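Brenetti sets aside money for hand-held grippers

July 2024

Brenetti, the kitchen supplier from Nernuncombe, has decided what equipment it will buy for its food handling project. The first order is for 12 hand-held grippers, which will be used in pairs. A robot arm is planned as a later purchase, and its price will be discussed again in December.

The grippers come from the workshop Drorkia and cost 367 euros each. Cables and tracking plates are not included in this price, so the company has reserved roughly 1,000 euros more for these parts. Another 500 euros is kept for spare fingers, which wear out faster than the other parts.

Two suppliers sent an offer. The one from Ağca was cheaper, but the delivery time was too long for the plan of this year. The project team also asked for a model that one person can use with both hands during a full work shift, and only Drorkia could lend a pair for testing before the order was signed.
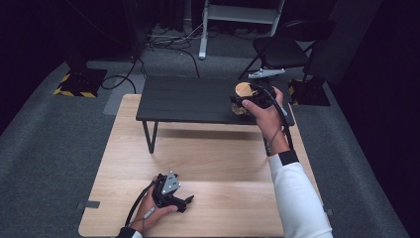
A gripper in each hand, the right one holding a round piece over the black table.

The order will be delivered in two parts. Training for the kitchen staff is paid from a separate budget and will start after the first delivery.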